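Jobs & Gigs > Part-time > Sorting, Packing & Light Hand Work

Sorters wanted for small-items tables (Rarnesthorpe, part-time, starting soon)

Posted June 10, 2020

Hi there! I look after the sorting tables at Prasine, and I'm looking for 5 people with patient hands and a bit of free time. The work is small stuff, all of it: bottles, lids, little lights, the bits and bobs that end up mixed together in a tub and need to be put right again. If you're the sort of person who straightens out other people's junk drawers when you visit (I am, my sister hates it), please keep reading.

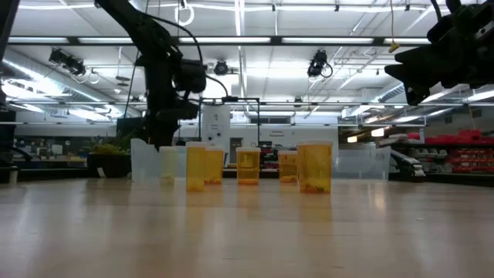 Bottles on one table, lights on another, and plastic bins with both.

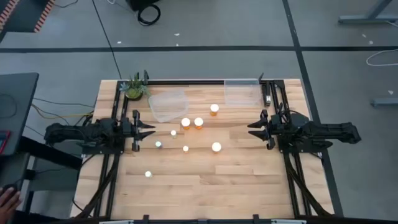

Does it get boring? A reader of our last posting wrote in to ask that, and added that she had done a week of bead sorting once and would never look at a bead again. Fair question! My answer is that it depends on you. I like it a lot, and I put the radio on, but I've also had people leave at lunch on the first day, and there were no hard feelings.

So, what you'd be doing. You get a table and a tray of mixed items, and you work through it until everything is in the bin where it belongs. Pill bottles go standing up, lids checked, grouped by size and by color (the amber ones all look the same until you've handled a few, and then you start seeing the differences everywhere). The ball lights are a separate job. Some of them have a base and some don't, and the ones with a base go in their own bin, please, even when you're in a hurry. They like to roll, so you'll spend part of your day chasing them. After that you fill in the sheet, wipe the table down and start the next tray.

A full batch is 138 items. Our biggest order so far was 1092 pieces for Grurkia, and I'll admit we were all a little cross-eyed by the end of it, but it went out complete and they've come back to us since. The next big one is for Zürcher, and that's why I need more people.

Hours are 26 a week, mornings mostly, with a couple of afternoons when a delivery is late. If you need a particular morning off for school or an appointment, tell me up front and I'll work the schedule around it. The job runs through December. I'd love to keep everybody on past that but I can't promise it, and I'd rather say so now.

What I need from you: steady hands, decent eyesight (glasses are fine, I wear two different pairs), and the ability to stay at one table for a couple of hours without wandering off. You don't need experience. You do need to be OK with bright little lights on the table, because a tray of those can be tiring if your eyes are sensitive. Let me know and I'll keep you on bottles. Most of us stand, but there are stools, and you can swap back and forth as you like. Please don't wear long dangly sleeves, they knock things over and then we're all on the floor picking up lids.

Training is one morning, paid at the regular rate. You'll sit with me, do a practice tray, and get it wrong, and then do it again. Coffee is free and pretty good. Parking is behind the building, and it fills up early.

To apply, send me a short note with your name, the mornings you can work, and whether you'd prefer bottles or lights. No résumé needed, though I'll read it if you send one! Drop it in the mail slot at the Prasine side door in Rarnesthorpe or use the reply form on this listing. I answer everybody, usually in the evening, so give me a day or so before you write again.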